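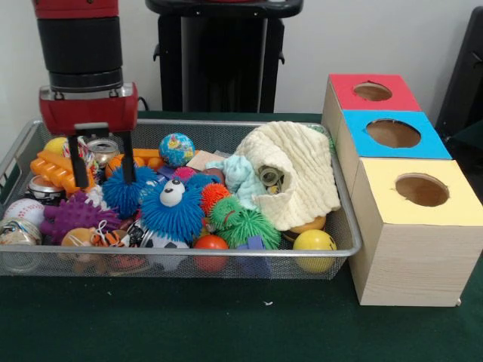 Todine vergleicht Greifer an vollen Spielzeugkörben

Lesezeit: 3 Minuten
Zuletzt aktualisiert: 22. Sep. 2021

Der Automatisierungsdienstleister Todine hat die erste Runde seines Greifervergleichs abgeschlossen. Am Standort Vendirholm wurden zwei Parallelgreifer an demselben Roboterarm erprobt, einer mit den Standardfingern des Herstellers Wulari und einer mit schmaleren Fingern aus eigener Fertigung. Insgesamt zählte das Unternehmen 3355 Greifversuche. In 2034 Fällen wurde das Teil aus dem Korb gehoben und in einem der Zielbehälter abgelegt.

Als Prüfaufbau dient ein Drahtkorb, der dicht mit Spielzeug und Haushaltsdingen gefüllt wird. Bälle mit weichen Stacheln liegen neben Plüschtieren, Bausteinen und Tüchern. Nach Angaben von Todine soll die Mischung möglichst viele Schwierigkeiten auf kleiner Fläche vereinen: glatte und nachgiebige Oberflächen, runde und kantige Formen, dazu Teile, die andere verdecken. Der Inhalt des Korbs wird zwischen den Durchgängen umgeschichtet und teilweise ausgetauscht.

Ausgewertet wurden 8 Durchgangsreihen mit wechselnder Belegung. In 7 davon lagen die schmalen Finger vorn. Ihr Vorteil zeigte sich vor allem bei Teilen, die eng an der Korbwand lagen. Die breiteren Standardfinger stießen dort häufiger an den Rand, und die Steuerung brach die Bewegung ab. Bei großen Bällen war der Unterschied gering. Eine Reihe ging an die Standardfinger: Sie bestand überwiegend aus runden Teilen, die zwischen den schmalen Fingern leichter wegrollten.

Als schwierigste Gruppe nennt der Bericht die Stoffe. Ein Tuch lässt sich zwar meist fassen, zieht beim Anheben aber oft kleinere Gegenstände mit. Solche Griffe gelten in der Auswertung als Fehlversuch, auch wenn das Tuch selbst am Ziel ankommt. Todine hat die Regel nach den Vorversuchen im April eingeführt – vorher waren die Ergebnisse der beiden Fingersätze nach eigener Darstellung kaum vergleichbar.

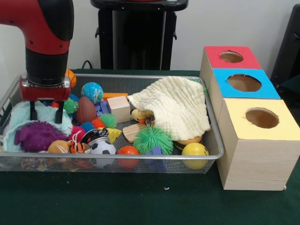
Greifversuch an einem hellen Tuch im Drahtkorb. Rechts die Kisten mit den farbigen Deckeln und runden Öffnungen.

Zweiter Gegenstand der Erprobung war die Steuerung. Die Software Hashemi wählt den Greifpunkt anhand eines Kamerabilds und legt die Öffnungsweite der Finger fest. Verglichen wurde eine Einstellung mit festem Anfahrwinkel, bei der der Greifer immer senkrecht in den Korb fährt, mit einer zweiten, die auch schräge Bewegungen erlaubt. Die schräge Anfahrt brauchte je Griff mehr Zeit, kam aber besser an Teile heran, die unter anderen lagen. Welche Einstellung im Betrieb sinnvoller ist, hängt laut Todine davon ab, wie voll die Behälter beim Kunden sind.

Probleme bereitete zeitweise die Bilderkennung. Das Drahtgitter spiegelt je nach Beleuchtung, und durch die Maschen sind auch tiefer liegende Gegenstände zu sehen. Die Software schlug deshalb in den ersten Reihen mehrfach Greifpunkte vor, die außerhalb des Korbs lagen. Nach einer Anpassung der Begrenzung trat der Fehler seltener auf. Ganz behoben ist er dem Bericht zufolge nicht.

Auftraggeber der Versuche ist ein Versandhändler, der Retouren gemischter Waren bislang von Hand sortieren lässt. Den Namen nennt Todine nicht. Der Händler erwartet eine Aussage darüber, ob ein einzelner Greifer für das gesamte Sortiment ausreicht oder ob ein Werkzeugwechsler vorgesehen werden muss. Nach dem jetzigen Stand neigt Todine zum Wechsler, will sich aber erst nach der nächsten Runde festlegen.

Darin soll ein Sauggreifer hinzukommen, der an glatten Verpackungen als überlegen gilt, an Stacheln und Plüsch aber voraussichtlich wenig ausrichtet. Außerdem ist eine zweite Kamera über dem Arbeitsplatz geplant. Arm, Tisch und Zielkisten bleiben unverändert, damit die Zahlen neben die bisherigen gestellt werden können. Einen Termin für die Ergebnisse gibt es noch nicht.

Weitere Meldungen

Wulari liefert Fingersätze künftig auch einzeln
Hashemi: Neue Version mit überarbeiteter Kollisionsprüfung
Vendirholm erweitert Gewerbefläche am Nordrand
Werkzeugwechsler im Überblick: Was kleine Arme tragen können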